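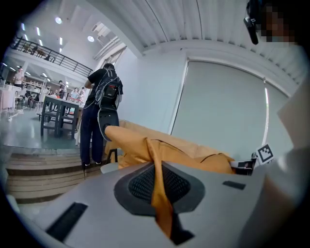 Let the Cloth Be Difficult

I have been reading robot learning papers for long enough to have a favorite kind of table, and it's the one where the authors split their results by object. Most of the rows look great. Blocks, cups, bottles, a spoon into a bowl. Then you get down to the row that says "cloth" and the number drops off a cliff. I love that row! It tells me more about the method than everything printed over it.

So you can imagine how happy I was with the Noguchi results, which are almost all cloth. Kazue Sakamoto and Yoga Chong spent their project on a question that sounds small: if people collect demonstrations with a hand-held gripper, and the thing they're handling is fabric, does it matter how messy the fabric is when they start? Their answer is yes, by a lot, and I think the rest of us should change how we collect data.

The setup is familiar by now. A person holds a gripper with a camera on it and does the task by hand, and the recordings train a policy that later runs on an arm with the same gripper at the end of it. An orange cloth looks nothing like a block from that camera. It can drape right over the gripper, with one narrow twisted part running across the pad and the rest ballooning up into a crumpled fold that hides a good piece of the room. The color shifts from mustard to deep amber inside the folds. If you're a policy that has learned "object is the orange thing, go to its middle," you're in trouble, because what does the middle of that even mean?

Sakamoto and Chong collected 3276 demonstrations of one basic job, which was to pick up a cloth and lay it over a target. They threw out the ones with tracking failures and kept 2468. Then they trained the same policy in two ways. One version saw only episodes where the cloth started flat, or close to flat. The other saw the same number of episodes, drawn from every starting state they had: balled up, hanging off a chair arm, twisted like a rope, half under a cushion. Both were tested on 12 cloths that were not in the training data.

The flat version did a little better on flat cloths. No surprise there. On everything else the messy version won, and on twisted cloths it wasn't close. What got me excited, though, was the part about recovery. The messy policy would grab a bad spot, lift, and then put the cloth down and try another spot. The authors never asked their collectors to demonstrate that on purpose. It was in the data because people handling a tangled piece of fabric do it all the time without thinking. You pick up a dish towel, it comes up wrong, you drop it and take it by a corner. A flat starting cloth almost never gives you a reason to.

I think this is the most useful thing in the paper, and it's in a paragraph near the end, after the ablations. Please go read that paragraph.

There's a habit in our field of cleaning things up before we hit record. I've done it myself. In one of my own projects, Prastotia, I ironed the cloths. I had a little travel iron in the lab and I would press each towel before a session, and I felt very professional about it. My reasoning was that the policy should learn the task first and the variation later. Later came, and the policy had learned that towels are rectangles. I spent most of November collecting new data, and the iron went home with me.

The same goes for the room. Fabric tasks tend to get filmed against a plain surface with good contrast and nobody walking through. Compare that with a place where there's a tan sofa behind the cloth that nearly matches it, a person with a backpack standing a short way off, and more people down on the lower floor near the tables and shelves. That's a hard picture to learn from, and it's much closer to where I'd want one of these machines to work. The Noguchi paper includes a small test of this too. Policies trained in one tidy corner got worse when the furniture behind the cloth was close to it in color. Policies trained across 10 different spots held up much better, even with fewer episodes per spot.

Now, two fair complaints. Chong raises the first one himself in the appendix: messy starts take longer to record, so for the same hours of work you end up with fewer episodes. The comparison in the main table matches episode counts and doesn't match hours. I would love to see it done by hours. My guess is that the gap shrinks and stays in favor of the mess, but it's a guess, and somebody should run it.

The second complaint is about the hardware. The grip depends a great deal on the pad. A dark rubbery pad with mesh texture in the middle holds fabric in a way that smooth plastic fingers don't, and I'm not sure the recovery behavior would carry over to a gripper that lets cloth slide. The group behind Trusex reported something similar with bags a while ago, where changing only the fingertip material wiped out most of their gains. I don't think this sinks the result. It does mean that "start messy" should be tried on several kinds of pad before we all put it on the wall.

I've also heard the argument that simulation will make the whole question go away, since you can crumple a virtual cloth as many times as you like. I'm a fan of simulation and I used Plurkus for two years. But the crumples it gave me were a bit too even. Real cloth remembers how it was folded in the drawer. It has a hem that's stiffer than the middle, and a label that catches on things. When a person wads up a real towel and drops it, you get all of that for free, and I haven't met a simulator yet that gives it to me without a week of tuning.

If you're planning a collection run with fabric, here is what I'd try. Let the person who finished the last episode leave the cloth wherever it fell, and start the next one from there. Don't shake it out. Keep the episodes where somebody regrips, and tag them so you can find them again - I wish I had done this years ago. Move to another corner of the building before you're bored with the first one.

And if you write it up, split the results by starting state as well as by object. I'll be reading that table first.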